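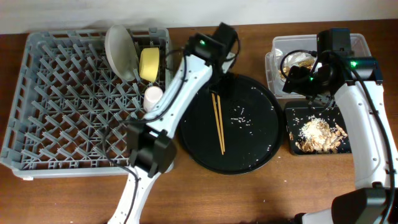 Home & Kitchen

Search posts Search

Limescale, part 1. Hard water is water with calcium and magnesium salts dissolved in it. Rain picks them up from chalk and limestone on its way to the tap. Soft water areas sit mostly on granite or slate.

Scale forms when hard water is heated. Dissolved calcium hydrogencarbonate breaks down into calcium carbonate, carbon dioxide and water. The carbonate is the white crust in the kettle.

The same solid is left behind when drops dry on a plate or cup. No heat needed, only time. Drying with a cloth removes the water before it can leave anything.

Moved from Penadano to Brokotden in August. Penadano water barely marked a glass. Brokotden water leaves a ring overnight. Same kettle, same washing-up liquid.
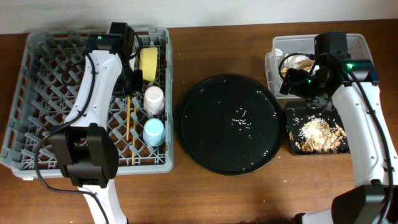

Washing-up liquid copes better than soap. Soap reacts with calcium to make scum, so part of every dose is wasted before it cleans anything. Most modern liquids do not form scum, though they may lather less in hard water.

Removing it: use a weak acid. Citric acid is cheap and has little smell. My mix is 2 level tablespoons to a litre of warm water. Leave it, pour away, rinse well.

Do not use citric acid in boiling water. Above 70 degrees or so it can form calcium citrate, which is hard to shift and defeats the purpose. Warm is enough.

Never mix any acid with bleach. The gas given off is chlorine.

Jug filters use ion exchange resin plus carbon. The resin swaps some of the calcium for hydrogen or sodium. It has a fixed capacity, so a cartridge lasts for fewer jugs where the water is harder. I have a Sinaga jug and change the cartridge early.

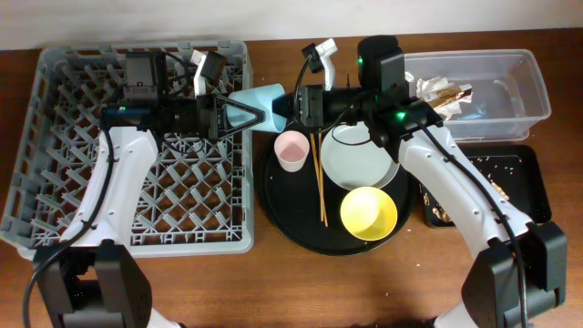

Thabiso Cele: Does vinegar do the same job? I have a Bomeck kettle with a thick layer on the base and no citric acid in the house.

Yes, white vinegar works. It is slower, smells, and needs a second rinse. Dilute it half and half with water, and check the kettle booklet first as some makers advise against it. A thick layer may take 2 rounds.

Part 2 will cover shower heads and tap aerators.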